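Reference > Automation > Test methods > Insertion trials > Gridivbridge comparison

The Gridivbridge comparison is a bench test for robot grippers, in which each gripper in turn pushes plastic parts into sockets on an upright board until the people watching have lost interest or the schedule is complete. It was drawn up by Liesbeth Coppens at the Gridivbridge workshop and is named after the workshop, Coppens having declined the honor.

The test grew out of a disagreement over two grippers, the Vakis and the Lilodine. Both had been bought on the strength of videos in which they picked up eggs. The workshop had no eggs to move. It had connectors, and connectors are less forgiving, since an egg does not need to be lined up with anything.

Procedure

A run consists of 11 insertions. The arm brings the part to the board, seats it in the socket, lets go, backs off, and then comes back to pull it out again. Each gripper gets 10 runs per part, with the pads wiped between runs. The controller and arm stay the same throughout, as does the speed, which visitors generally describe as slow.

An insertion counts as good if the part reaches full depth without the arm stopping on its force limit. A part that goes in crooked and is then bullied straight counts as a fault. This rule was added in January, after one operator had recorded a string of such entries as "assertive."

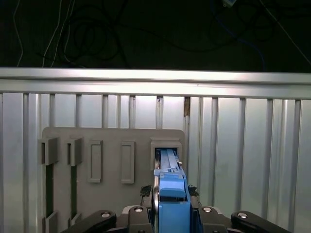
Scoring is by fault count only. Early drafts included marks for smoothness, but two judges watching the same run could differ by 10 points, and on one Saturday did so loudly. The wrist camera is now used to settle arguments, and it has settled most of them by showing that both sides were looking at the wrong corner of the part.

Results

The first full comparison logged 962 insertions, not all of them on purpose. The Vakis had fewer faults on narrow parts, where its softer pads let the part shift a little and find its own way in. The Lilodine held harder and did better on removal, a stage the Vakis tended to treat as optional. Changing the pads on the Lilodine closed almost all of the gap, which led to the awkward finding that much of the test had compared rubber.

Criticism

A separate review by Pilkington, a supplier of rival grippers, objected that the test favors slow, careful machines. Coppens replied that this was the idea. Pilkington also pointed out that the board is always mounted upright - a fair complaint, and a tilted version has been planned for some time.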